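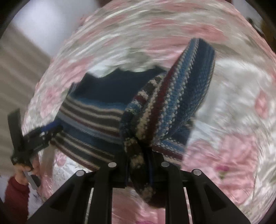
An open house at the Talavera yarn mill

I had been meaning to get to the October open house at Talavera for years, and every year something got in the way - a cold, a flat tire, a cousin's wedding. So when the notice came around again I put it on the refrigerator door, packed a sandwich, and was on the road before seven with the heater going full blast. It is a longer drive than the map makes it look, particularly the last part, where the road follows the creek and you get stuck behind whatever happens to be on it. I was behind a hay truck, and I didn't mind a bit.

The mill sits low beside the water, a long brick building with tall windows, and you park in the field across the lane. Admission is free but they do give you a paper ticket, and mine was 274, which I have kept because I keep everything. There was coffee in the entry and a plate of molasses cookies, and then they sent us through in small groups so that we could all hear over the machinery. I ended up with a family with two very patient little girls and a retired couple who spin at home and asked much better questions than I did.

We started in the wool room, which smells just the way you would hope. The fleeces come in from farms up and down the valley and are sorted on a big slatted table, and our guide let us put our hands in and feel the difference between the shoulder wool and the coarse stuff from the back legs. I'd read about this many times and never really believed I would be able to tell. You can, easily! Even the younger girl could. They took in 1,311 fleeces last year, written up in chalk on a board by the door, with the year before's total of 1,138 underneath it, and the guide was obviously proud of that.

The washing tubs were not running, so we went straight on to the carding. The big carder is called the Zundard by everybody who works there, after the name cast into its side, and it is a wonderful thing to stand next to. The wool goes in at one end in dirty-looking clumps and comes off the other as a soft wide cloud that gets divided into strips. I could have stood there all morning. The spinning frame is newer and a good deal less romantic, but it was the one the retired couple had come for, and they were down on their knees looking underneath it while the rest of us waited.

Upstairs is the dye room, and this is where I really fell behind my group. They dye in small pots, and the skeins hang across the room on poles to dry, dripping into a trough. I have a weakness for blues and they had every one I could think of, from a milky pale one to a navy that was practically black. They had a maroon, too, that I kept going back to. I asked how they get the speckled yarns and was told that the wool is dyed first and the colors are blended in the carder, so what looks like flecks in a dark gray is really a good bit of cream that never got mixed all the way in. That explained a skein I've had in my closet for a long time and never understood.

After lunch (I ate my sandwich on the wall by the creek, in the sun, with somebody's dog) I went over to the annex, where a finishing outfit called Plistus had set up tables of knitted and crocheted pieces for handling. I would tell anyone going to leave plenty of time for this part. Most yarn displays are all skeins, and a skein tells you very little about what the colors will do once they are lying next to each other in rows. There were blankets, mittens, pillow covers and a great many striped things, and you were welcome to turn them inside out if you liked.

The piece I liked best had bands of navy, gray, cream, maroon and light blue. I never did settle in my own mind if it was a hat or a bag, and I went around the tables twice without asking. One side of it was in plain, straight stripes with a wide denim-blue band along the bottom, and then there was a flap crocheted in ridges, blue and light blue and cream and maroon, with some of that dark gray speckled yarn worked in. Next to the smooth striped part those ridges looked almost like corduroy. There was a tufted roll to it as well, in speckled dark and cream, and a thin dark blue cord. It's the sort of thing a person makes out of leftovers, or that is how I would come to make it, and I've been thinking ever since about the basket of odds and ends under my own bed. I would never have put maroon with light blue. Now I can't see why not.

The last stop was the shop, of course, which is in the old boiler room and is warm as toast. Prices are fair for mill yarn. They also carry the Zoltent blocking mats, if you've been looking for those, and a few books and buttons. I bought navy, cream and the maroon, went out to the car, sat there a minute, and went back in for the light blue. The woman at the register had my total ready before I'd found my purse, so I suppose she sees a lot of that.

If you go, wear shoes you don't care about, as the floor in the wool room is slick with lanolin, and take a sweater for the annex, which isn't heated. The tour itself takes longer than they say it will. There are 30 steps up to the dye room with a good rail, and a bench at the top. Cash or check only in the shop, and the nearest gas station is back at the highway, so fill up on the way in. I got home after dark and wound two of the skeins before I even took my coat off.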